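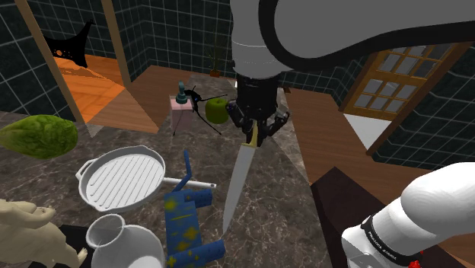

ヒェミンの刃物工場の公開日は、予約しないと入れませんか。

工場の中を案内つきで回る場合は予約が必要で、研ぎ場と売店と資料室だけなら予約なしで入れます。

ヒェミン(Hemmin)は川沿いの小さな町で、古くから包丁と農具の刃を作ってきた。年に一度、7月に町の刃物工場が一斉に門を開ける。おととしの公開日に行ってきたので、行き方と見たものを書いておく。メモが出てこなくて長く放っていたが、引っ越しの荷物から見つかった。

行き方

拠点はプルトルホルム(Plutorholm)に置いた。ヒェミンには宿が二軒しかなく、公開日の前後はどちらも早くから埋まる。プルトルホルムの中央駅から川沿いの路線の各駅停車に乗り、ヒェミンで降りる。急行は止まらない。私は一本目に乗るつもりで駅に行ったが、ホームが変更になっていて乗り遅れ、次の列車まで駅の売店でパンを食べて待った。変更は紙で貼ってあるだけで、放送はこの国の言葉でしか流れなかった。

車内は空いていた。進行方向の右側に座ると川が見える。途中に水門がいくつかあり、そのうちの一つは昔、研ぎ場の水車に水を送っていたものだと後で聞いた。

ヒェミン駅は無人で、改札もない。駅前に公開日の案内板が立っていて、地図の印刷されたちらしが箱に入っていた。参加する工場と工房は全部で8か所。徒歩で回れる範囲に固まっているが、一か所だけ坂の上にある。ちらしの地図は縮尺がかなりいいかげんで、坂の上の工房は見た目の倍くらい遠い。

受付

受付は旧役場の一階にあった。予約している人は名前を言うと、時間の書かれた札をもらえる。予約はウェブの申込フォームから取った。返信が来るまで一週間以上かかったので、二重に申し込まないほうがよい。

靴について注意書きがある。つま先の開いた靴では工場に入れない。申込の返信にも書いてあったが、受付の前でサンダルの家族が引き返していた。貸し靴はない。長い髪は縛るように言われ、ゴムは受付でもらえる。

入場料は工場によって違う。無料のところと、小さな工房で保険料の名目で少し取るところがあった。カードは旧役場の受付でしか使えず、各工房は現金だけだった。駅前に現金を引き出す機械はない。

グルベリ工場

いちばん大きいのがグルベリ(Gulberg)で、案内つきの見学ができるのはここだけだった。操業を始めて168年になるという。建物は三棟あり、いちばん古い棟はれんが造りで、窓の位置が高い。手元に直射日光が入ると、熱した鋼の色が読めなくなるのだそうだ。

案内してくれたのはエフレン・カスティーリョ(Efren Castillo)さん。若いころに研ぎの職人として入り、今は新人の教育を受け持っている。説明は英語で、早口ではないので聞き取りやすかった。質問はその場でしてよいが、機械が動いている部屋では聞こえないため、次の部屋に移ってから聞いてくれと最初に言われた。

見学は材料置き場から始まる。鋼は板で届くものと棒で届くものがあり、端に塗られた色で種類を見分けている。色の決まりは工場独自のもので、壁に表が貼ってあった。表のいちばん下の色は線で消されていた。仕入れ先が廃業して使わなくなった鋼だという。

次が打ち抜きの部屋。板から包丁の形を抜く。抜いた後の板は穴だらけになり、束ねて鉄くずとして売られる。この穴あきの板を庭の柵に使っている家が町に何軒かあり、駅から来る途中で変わった柵だと思ったのがそれだった。

鍛造の部屋は、棒の鋼から作る高いほうの品のための場所で、公開日は実演として数本だけ打つ。見学者は黄色い線の外に立つ。音は大きく、耳栓が配られた。つばの部分を打ち出すところが山場で、私の位置からは前の人の肩でよく見えなかった。カスティーリョさんが打ち終えた一本を後で回してくれた。

焼き入れは炉の前で説明を聞いた。この日の炉の表示は775度になっていた。鋼の種類で設定が変わるので、この数字を覚えて帰っても役に立たないと念を押された。油に入れる作業は公開日には見せていない。以前は見せていたが、煙がひどくて見学者から苦情が出たとのこと。代わりに、焼き入れ前と後の刃をやすりでこすって違いを試す台が置いてあった。焼き入れ前の刃にはやすりが食いつき、後の刃では滑る。子どもがここで長く列を作っていた。

その先に曲がりを直す部屋がある。焼き入れをすると刃はどうしても少し曲がり、それを一本ずつ目で見て槌でたたいて戻す。部屋には三人が座っていて、窓に向けて刃を目の高さに持ち上げ、たたき、また持ち上げる。見学の中ではここがいちばん面白かった。どこが曲がっているのか、見せてもらっても私には分からなかった。カスティーリョさんによると、分かるようになるまで人によって半年から二年ほど差が出るらしい。

研ぎの部屋は大きな砥石が並び、水がかかり続けているので床がぬれている。昔は腹ばいになって研いだそうで、その板が一枚だけ壁に掛けてあった。胸の当たるところがへこんでいる。今は椅子に座る。砥石は減って小さくなると小物用の機械に移し、それもできなくなると坂の上の工房が引き取って鎌の研ぎに使う。

最後は柄付けと検品。柄の材は木と樹脂で、木のほうはクルミと梨を使っていた。検品の台では紙を切る試しと、刃先を灯りにかざして欠けを見る作業をしていた。はねた品は捨てずに研ぎの部屋へ戻し、直らなければ短くして別の型の小さい包丁にする。売店で安く売っている短い包丁がそれで、柄の後ろに小さな丸の刻印がある。

所要時間は一時間半とあったが、二時間かかった。次の予定を詰めないほうがいい。

昼食

工場の食堂が開いていて、豆と燻製肉の煮込みと黒パンの一皿だけを出していた。味は塩気が強い。肉なしを頼むと煮込みから肉をよけてくれるだけなので、食べない人は駅前のパン屋を使ったほうがよい。パン屋は昼過ぎに閉まる。

食堂の机で隣になったのは、隣町から来た料理学校の先生だった。毎年、学生用の包丁をここでまとめて注文しているという。学生にはまず一本だけ持たせ、研ぎを覚えてから二本目を買わせるそうだ。最初から数をそろえた学生はどれも切れないまま卒業する、とこぼしていた。

研ぎ場

午後は川べりの研ぎ場に行った。予約のいらない場所で、家から持ってきた刃物を一人二本まで無料で研いでもらえる。地元の人は新聞紙や布巾にくるんで持ってくる。列はかなり長く、私が着いたときには橋のたもとまで伸びていた。

列の脇の小屋では家庭での研ぎ方の講習をしていた。二十分ほどの短いもので、砥石は貸してくれる。教わったことをメモから写す。

砥石は水に沈めて泡が出なくなるまで待つ。ただし目の細かい石には沈めてはいけないものもあり、買った店で聞くこと。石の下にはぬらした布を敷く。刃の角度は硬貨を二枚重ねて峰の下に入れ、その高さを手で覚える。片側を続けて研ぎ、刃先の反対側に引っかかり(かえり)が出たら裏に移る。かえりが先から元まで出ていないうちに裏へ移るのが、家で研ぐ人にいちばん多い失敗だそうだ。石の真ん中ばかり使うとへこむので、ときどき平らに直す。

私はかえりが元のほうだけ出ず、三回やり直した。講師は直すところを指でさすだけで、ほとんどしゃべらない人だった。

まな板や調理台の話も出た。石やガラスの台の上で直接切ると刃先がすぐにつぶれるので、木か柔らかい樹脂の板を必ず使う。竹は木の仲間と思われがちだが意外に硬い、とも言っていた。しまうときは引き出しにそのまま放り込まず、刃にさやをかぶせるか、差し込み式の台に入れる。食器洗い機は柄が傷むうえに、中で刃がほかの食器に当たる。

坂の上の工房

イルキネ(Jirkine)という名の工房で、鎌と剪定用の刃だけを作っている。坂がきつく、日陰もない。水を持って上がるべきだった。働いているのは親子二人で、案内の時間は決まっておらず、手が空けば説明してくれる。

草刈り用の鎌は、土地ごとに形が違う。壁に昔の注文の型紙が掛かっていて、谷の名前と農家の名前が書き込まれていた。同じ谷でも川の上と下で刃の反りが違う。上のほうは石が多く、刃を浮かせて振るためだと父親のほうが説明してくれた。今も注文の来る型は十ほどで、残りは掛けてあるだけらしい。

刃をたたいて薄くする作業を体験させてもらえる。小さな金床に刃を乗せて、縁だけを槌で打つ。均等に打てず、私の打ったところは波になった。息子さんが黙って直してくれた。

資料室

旧役場の二階が資料室になっている。所蔵は2,000点近くあり、展示されているのはその一部で、残りは棚に番号札をつけてしまってある。見本帳が見ものだった。行商人が持ち歩いた折りたたみの布で、小刀や鋏がひもで留めてある。説明文は現地語だけなので、翻訳できるものを用意していくとよい。写真は撮れるが、フラッシュは禁止。

川の洪水の記録もあった。水の来た高さが階段の壁に線で刻んであり、いちばん高い線は私の肩より上だった。そのときグルベリの砥石がいくつか流され、一つは下流の村で見つかって、今も教会の前で腰掛けになっているそうだ。時間がなくて見に行けなかった。

買い物

売店は旧役場の前の広場に出る。公開日の値引きはあまり大きくない。安いのは検品ではねた短い包丁と、柄に色むらのある品。私は野菜用の小さいものを一本と、革の端切れで作ったさやを買った。名入れは半日待ちで、朝のうちに頼んでおかないと帰りに間に合わない。

飛行機で帰る人は、刃物を預け荷物に入れるのを忘れないこと。広場の端に配送の受付もあったが、国外への発送は手数料が高く、包丁一本では割に合わない。私は厚紙の筒に入れてもらい、衣類の真ん中に詰めて持ち帰った。筒は言えば無料でくれる。

帰り

夕方の列車は混む。研ぎ場から直接駅に向かう人が多く、新聞紙の包みを抱えた人で通路が埋まった。一本遅らせて駅前のベンチで待ったら、次は座れた。プルトルホルムに着いたころはまだ明るかった。

買った包丁は今も使っている。研ぎは講習で習ったとおりにやっているが、元のほうのかえりは相変わらず出にくい。

次の公開日の予定はまだ出ていない。行く人は申込フォームの開く時期を町のウェブサイトで確かめてほしい。列車の時刻も当時のもので見ているので、調べ直したほうがよい。

2021年2月22日 記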